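On having people to stay

I grew up in a house where somebody was always sleeping on the couch. My mother had four sisters and my father had a habit of telling people at church that of course we had room, and between the two of them I don't think I had my bedroom to myself for a whole summer until I was in high school. I used to complain about it terribly. So it's a little funny to me that the first thing I wanted when we moved to Gruvmont, before I wanted new kitchen cabinets or a fence or a washing machine that didn't walk across the floor, was a room where people could come and stay.

We've been in the house on Ogilvie Street for five years this May, and I've been meaning to write down what I've learned about houseguests for most of that time. A few of you asked after my post about my aunt's long visit (she has read it, she is fine with it, she would like it known that she did offer to do the dishes). I kept starting this and then having somebody to stay, and you don't get a lot of writing done with somebody in the house. Anyway it's raining and the house is quiet, and I've got a pot of Sultero on, which is the only coffee my brother-in-law will drink and which I have now started buying even when he isn't coming.

I'll start with the food, because that's where I went wrong for the longest time. When I had company I used to cook as though I were being graded. I'd have a breakfast casserole in the oven by seven, and lunch planned, and something in the slow cooker for the evening, and by the second day I was so tired I could have cried into the rolls. And my guests weren't even hungry! They were too polite to say so. My cousin told me later that she and her husband had been sneaking out for walks after every meal because they were so full they couldn't sit down comfortably, and I thought they just liked the neighborhood.

Now I make one real meal a day and I say so up front. I tell people supper is at six and everything else is find-your-own, and then I show them where the bread is, and the eggs, and the good jam behind the bad jam. People like to know where things are. I've noticed that a guest who has made her own toast once will relax in the chair in a way she didn't the day before, and she'll start putting her feet up, and then you can have a proper conversation with her.

The second thing is trains. We're 23 minutes from the station at Relten if the lights are with you, and for the first couple of years I insisted on picking up every single person myself, at any hour, and waving them off the same way. I still do it for anyone over seventy and anyone with a baby. Everybody else can take the bus, and it's a nice bus. I felt so guilty the first time I let somebody take it. She told me at supper that she'd seen a heron from the window and had a long talk with the driver about tomatoes, and I had to admit she'd had a better time than she would have had in my car with me fretting about the left turn.

Then there's the matter of how long. My father used to say three days, same as everybody's father, but I don't really hold with that. I've had people for one night who wore me out and my friend from college came for 20 days when she was between apartments and I cried when she left. What I can't stand is not knowing. If you tell me you're going home after breakfast on the tenth, I'll love you right up to the last bite. If you tell me you'll just play it by ear, I'll be lying awake wondering whether to buy another gallon of milk. I ask now, straight out, before they come. It felt rude the first few times and then it stopped feeling rude, and not one person has ever minded, or if they did they've kept it to themselves.

Children are a separate subject and I could go on about them all day. Children don't want to be entertained nearly as much as we think. I have a closet shelf of the proper toys, bought on purpose, and I can tell you what gets played with: the button tin, the kitchen funnel, the cushions off the couch. My great-nephew spent an entire visit moving clothespins from one saucepan into another. His mother kept apologizing for the noise and I kept telling her it was the nicest sound in the house, and by supper on the second day I'll admit I had moved him and his saucepans out to the back porch.

I should say something about my husband, too, seeing as he lives here. He's a quiet man and he married into a loud family, and it took me longer than it should have to notice that he needed somewhere to go when the house was full. He'd be out there cleaning gutters that had been cleaned the weekend before. These days he takes himself off to bed at nine with his book no matter who's at the table, and everybody knows it and says good night to him, and he comes down in the morning cheerful. If you're the one in your house who loves company, do check on the one who only likes it. They won't always tell you. Mine certainly didn't.

Now the room itself. I've gone back and forth on this so many times. I had a phase of little baskets, with the tiny shampoos and a card with the wifi password in nice handwriting. I had a phase of throw pillows, and every guest I've ever had has taken the throw pillows off and stacked them on the floor and then worried all night about putting them back in the wrong order. What people want is a lamp they can reach, a place to open a suitcase that isn't the floor, an extra blanket they don't have to ask for, and a door that shuts all the way. Ours didn't shut all the way until last spring. You had to lift it by the knob and give it a bump with your hip, and I'd gotten so used to it that I never thought to mention it to anyone.

And I do like a cheerful bed. I know everything is supposed to be white linen now, like a hotel, but nobody comes to my house to feel like they're at a hotel. I like a bedspread with some color in it, light blue with great big white flowers and orange centers, the sort of thing my own aunts would have had. It hides a coffee spill too, up to a point.
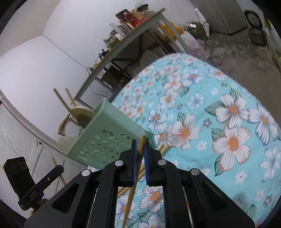 Femi Nwankwo left a comment on the aunt post that I've thought about ever since, saying that I had it all from the host's side and ought to try being the guest for once. Femi wrote that in 21 years of staying with relatives the kindest thing anyone had ever done was to hand over a dish towel on the first night, "because then I knew I was allowed to belong there," and that being waited on hand and foot had always felt a bit like being kept in the front hall.

Well, that stopped me. I'd turned down every offer of help I ever got, and I'd thought I was being generous. My poor aunt really had offered to do the dishes! When I went to stay with my sister this winter I paid attention to how it felt from the other side, and Femi was right. My sister wouldn't let me lift a finger and I went around that house like a person in a museum. On the third morning she came down with a cold and I made the soup and changed the beds and walked her awful little dog, and I had a lovely time.

So I've started saying yes. Somebody wants to peel the potatoes, I hand them the peeler, and I don't go behind them afterward getting the eyes out (I'm working on that one). My brother-in-law fixed the bedroom door. My college friend has rearranged my spices into an order that makes sense only to her, and I've left it that way because she's coming back in the fall and she'll check.

I was going to write about sheets as well, and whether you iron the pillowcases, but I've run on long enough and the coffee's gone. If you have strong feelings on pillowcases put them in the comments and I'll do sheets next time.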